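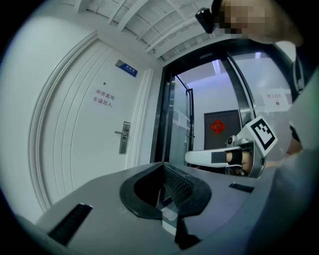 How Do You Teach a Robot to Open a Door?

Think about the last door you opened. You probably didn't think about it, which is rude, considering how much work your brain did. It found the handle. It told your hand how hard to squeeze, when to push and when to stop pushing before you fell through.

A robot gets none of that for free. To a new robot, a door is a wall with a lump on it.

The old way to teach a robot was to write down every move. Go forward. Turn the lever. Pull. This works nicely until somebody gives the robot a different door. Then it grabs at the air where the old handle used to be, looking very sure of itself.

So the Fokisetti team tried something else. They let people do the robot's homework.

People carry grippers in their hands. A gripper is a simple robot hand without the robot. It has a camera on it, and the camera records what the gripper "sees" while a person uses it. Some grippers also wear a cube with black-and-white squares on it. It looks like a crossword that gave up. A computer can spot that pattern in a video and work out where the gripper is and which way it is tilted.

The videos go into a computer program called Flendlow. It watches them over and over and never asks for a snack. Little by little, it learns which movements go with which views.

Did it work? Sort of! The team collected 603 door openings and gave what Flendlow had learned to a robot named Eketti. Then they took Eketti to 14 doors it had never met. It opened all but five.

Two of those five were glass. Glass is hard for cameras, which see the room behind it and the reflections on it, and sometimes miss the door completely. Birds have the same trouble.

The team also found that lots of different doors taught Eketti more than the same door again and again. You may want to mention this the next time you get a whole page of the same math problem.

Try it yourself: put on oven mitts, close one eye and open your bedroom door. Now try it with your other hand.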